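An Open Hand at Drillska

By Vesela Ristić

I had meant to stay an hour at the Drillska open day, and of course I stayed until they were stacking the chairs. The dark gray hand had me from the start, palm up under the ceiling lights with its rounded fingertips. 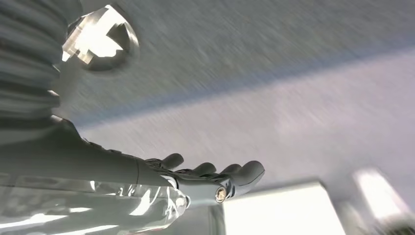
Coffee with the builders

Archie Haldane has worked on hands for 31 months, and he talks about knuckles the way my uncle talks about tomatoes — fondly, and at length. "Come back in November," he told me, pouring another cup. "We'll have the new thumb by then!" I've already marked my calendar.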